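Cheap way to do color and measuring science with two kids at home?

Posted by Allia
1,020 views | 14 shares

Hi all! My two are seven and ten, and they're home all day now, and the older one has decided she is a scientist. I'm thrilled, really, but I sell insurance and my last chemistry class was a very long time ago. She wants "real" stuff — beakers, tubes, colored liquids — and I'd like to get some actual measuring and note-taking out of it before the food coloring runs out. I've got about one shelf of the hall closet and 40 dollars to spend.

What should I buy, what can I skip, and what do you do with them after the first afternoon, when they've mixed everything into brown? I keep reading lists online that assume you own a lab coat and a fume hood. I own a kitchen table and a roll of paper towels.
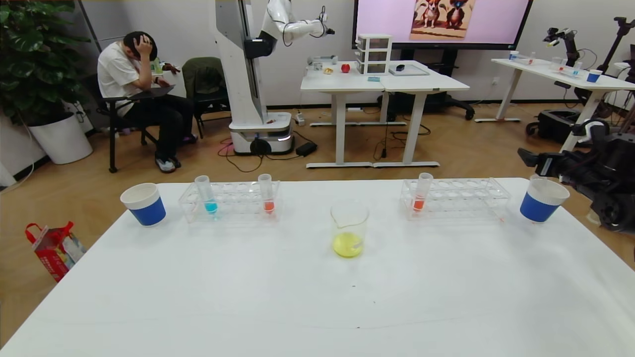
What I've already tried

Vinegar and baking soda, of course. We did the volcano, then the volcano again, then a volcano in the bathtub. The little one would do it every day until he leaves for college. His sister is bored stiff and says it isn't science if you know what's going to happen.

I also bought a boxed kit from Trurnel. It was fine for a morning, but the measuring cups were the size of a thimble and the instructions skipped a step, so I ended up calling my brother. Would rather build our own from here. Thanks in advance!!

Rónán Mulcahy
84 helpful votes

I taught middle school science for a good long while and I still run a Saturday thing for neighborhood kids, so I have opinions.

Buy plastic tubes and a rack to hold them. The rack is the part people leave out, and then they're propping tubes in coffee mugs and everything ends up on the floor. Get one beaker with a spout. Get droppers, more than you think, because they wander off. I got most of mine at Conneely in the canning aisle and the rest online, and you'll come in under your budget if you stay away from anything with the word "junior" on the package.

For the brown problem, I give each kid only two colors. Just two! Say blue and yellow. Then the job is to make five different greens and write down the recipe for each one so somebody else can make it again. Swap notebooks and see if the other kid can match it. Mine always find out that "a bit of blue" is a terrible instruction, and you didn't have to say a word about it.

Teach them to read the level with their eyes down at the line, with the tube sitting on the table. Kids like to hold it up to the light like they do in movies, and every number comes out different.

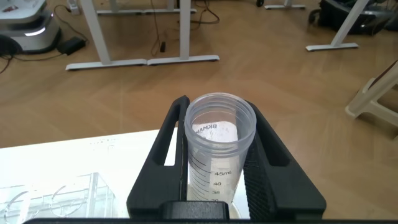 After that I'd go to layering. Stir different amounts of sugar into warm water, color each batch, let them cool, and pour them slowly down the side of a tube with a dropper, sweetest first. It takes patience and the seven-year-old may wreck a few. Your ten-year-old will like it because it doesn't work the first time. Red cabbage water is good too — boil it, strain it, and try lemon juice and baking soda in separate tubes — but open a window, your house is going to smell like a cafeteria.

Oh, and put a white tray or an old white sheet under the whole business. Colors are so much easier to judge against white, and you'll see drips before they get to your floor.

jen_k_77
3 helpful votes

We just use ice cube trays and watercolor paint. Works OK. Not great for measuring I guess but it was free. Also label EVERYTHING, my son drank the green one (it was fine, it was water).

Allia, with an update 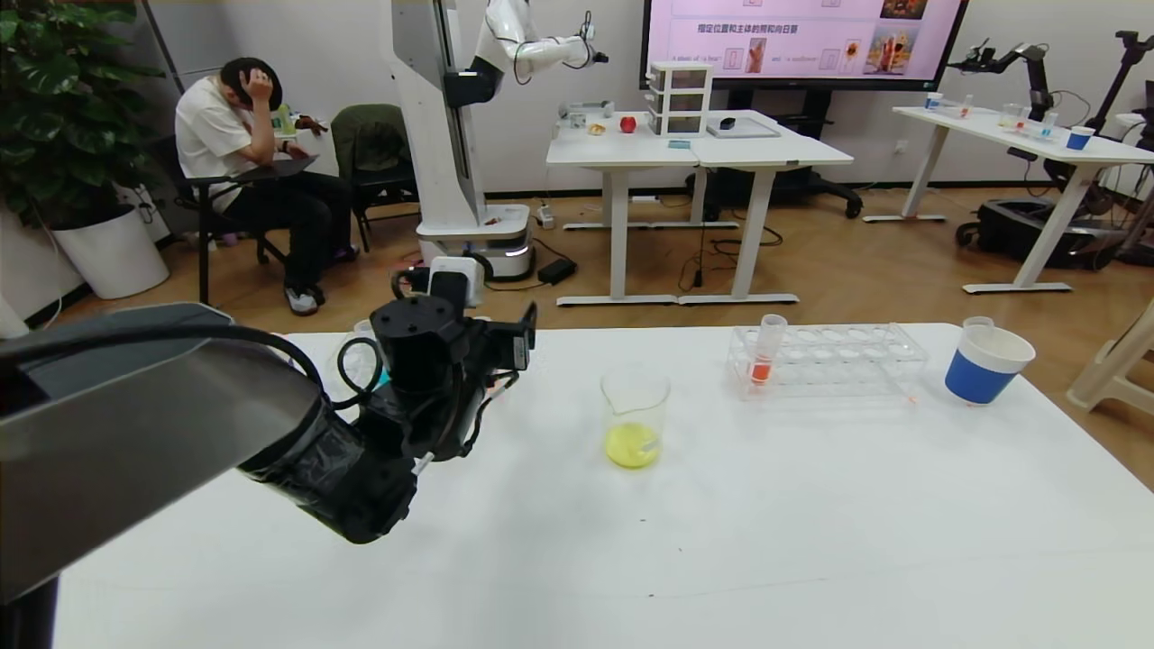 Ukley, December 24, 2020

OK, reporting back! We did the five greens and it ate up nearly the whole day. She filled six pages. He made one green, named it Gary, and guarded it through lunch. The notebook swap caused a fight, then a rule that everybody has to write drops as a number, and they came up with that themselves while I was on the phone.

Layering is next. I tried it alone after bedtime and got mud twice, so Rónán, how slow is slow? I was using tap water that was still pretty warm. The rack was the best money I spent and I would've skipped it, so thank you for that. Cabbage is waiting until after the relatives' video call tomorrow.

Comments (4)

Rónán Mulcahy: Slower than that! One drop at a time with the tip touching the glass or plastic, and let it cool all the way first. More sugar in the bottom layer helps a lot.

tadpole_mom: Gary!! My kids want to know what shade Gary is.

Allia: Kind of pond.

marcy in the valley: Does gel food coloring work or does it have to be the liquid kind? Mine just sits in a blob at the bottom.

Share this page (14) | Contact us | Community rules | © 2020 | Back to top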